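kirkow
Has anyone got the wrist view to pull its weight on shiny stuff? We trained on 638 demos of the pot lid task, then ran 30 trials per setup. Wrist plus fixed beat fixed alone by 8 successes.

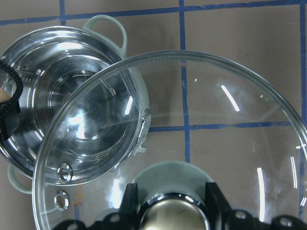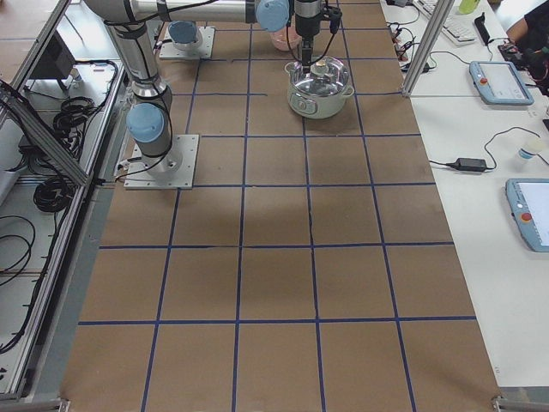

I reckon the wrist view helps with lining up on the knob - my labmate thinks it's just noise.

vatard_k
With your labmate, sorry. 30 trials is nothing! Did you vary the lighting?

kirkow
Nope, same lights throughout.

Kuldeep Dhillon
I don't agree it's noise, we saw much the same in October. Try swapping the lid for a plain one though - glass is a pain.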